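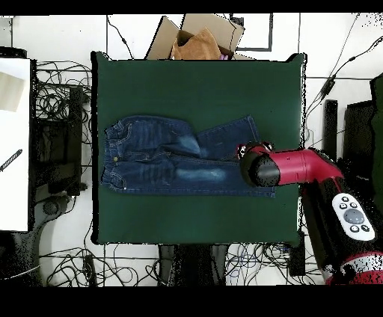
녹색 매트 위에 펼쳐 놓은 청바지

Stundby 의류 매장 매출 데이터셋

개요
Stundby 계열 의류 매장의 월별 매출을 점포와 품목군 단위로 정리한 표 형식 데이터입니다. 대상 점포는 40개이며, 상호는 Baloch와 Dolach 두 가지입니다. 원자료는 각 점포의 판매 시점 기록이고, 집계와 정제는 Itiren에서 수행했습니다. 최종 갱신일은 2024년 5월 20일입니다.

파일 구성
sales_monthly.csv: 점포, 월, 품목군별 순매출
stores.csv: 점포 코드, 상호, 매장 면적, 개점 월
categories.csv: 품목군 코드와 명칭
returns.csv: 반품 금액과 반품 사유 코드

인코딩은 UTF-8, 구분자는 쉼표입니다. 결측값은 빈 문자열로 둡니다. 0은 실제로 매출이 없었던 경우에만 기록합니다.
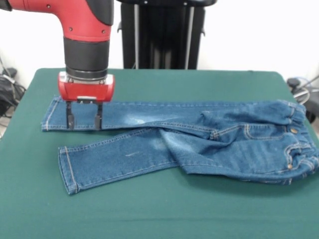
청바지 다리 부분 위의 그리퍼

주요 열
store_id: 점포 코드. stores.csv의 같은 열과 결합합니다.
period: 연월. YYYY-MM 형식의 문자열입니다.
category_id: 품목군 코드. 데님은 바지류에서 분리되어 있습니다.
net_sales: 순매출. 총매출에서 반품, 할인, 부가가치세를 뺀 금액이며 단위는 천 원입니다.
other_income: 수선비, 회원비 등 상품 판매 외 수입. net_sales에 포함되지 않습니다.
floor_area: 매장 면적(제곱미터). 최댓값은 800입니다.

총수입을 계산하려면 net_sales와 other_income을 더해야 합니다. other_income은 점포 단위로만 집계되므로, 품목군별 행에 결합하면 중복 합산이 발생합니다. 점포와 월 기준으로 먼저 묶은 다음 결합하십시오. 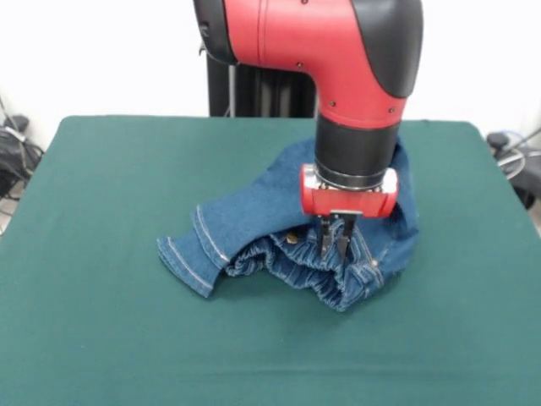

읽는 시간 2분

정제 절차
점포 간 재고 이동으로 생긴 음수 매출은 삭제하고 이동 기록은 배포본에 넣지 않았습니다. 같은 영수증 번호가 중복된 경우 나중에 전송된 기록을 남겼습니다. 금액이 100 미만인 행은 기타 품목군에 합산했습니다. 이 기준은 net_sales와 같은 단위로 적용됩니다.

반품은 최초 판매 월이 아닌 반품 처리 월에 반영됩니다. 세일이 끝난 직후의 달에 일부 Dolach 점포의 순매출이 낮게 나타나는 것은 이 처리 방식의 영향을 받습니다. 판매 월 기준 분석에는 returns.csv의 origin_period 열을 사용하십시오.

알려진 제한
온라인 주문은 매장에서 수령한 건만 포함됩니다.
Baloch 점포의 7월 자료는 품목군 코드 개편 전후의 값이 섞여 있습니다. categories.csv의 legacy_id 열로 대응시킬 수 있으나 양말과 잡화는 구분되지 않습니다.
물가 조정은 적용하지 않았습니다.
폐점 점포는 폐점한 달까지의 행만 있으며, 면적은 폐점 당시의 값입니다.
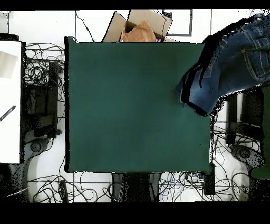
이용 조건
비상업적 연구와 교육 목적으로 사용할 수 있습니다. 점포 코드를 실제 주소와 대조하여 개별 매장을 식별하는 행위는 허용하지 않습니다. 재배포할 때는 stores.csv를 포함한 전체 파일을 수정 없이 함께 제공하고, 출처를 "Itiren, Stundby 의류 매장 매출 데이터셋"으로 표기하십시오.

오류 신고
저장소의 이슈 게시판에 파일명, 점포 코드, 해당 연월을 적어 등록하십시오. 수정 내역은 CHANGELOG에 기록됩니다.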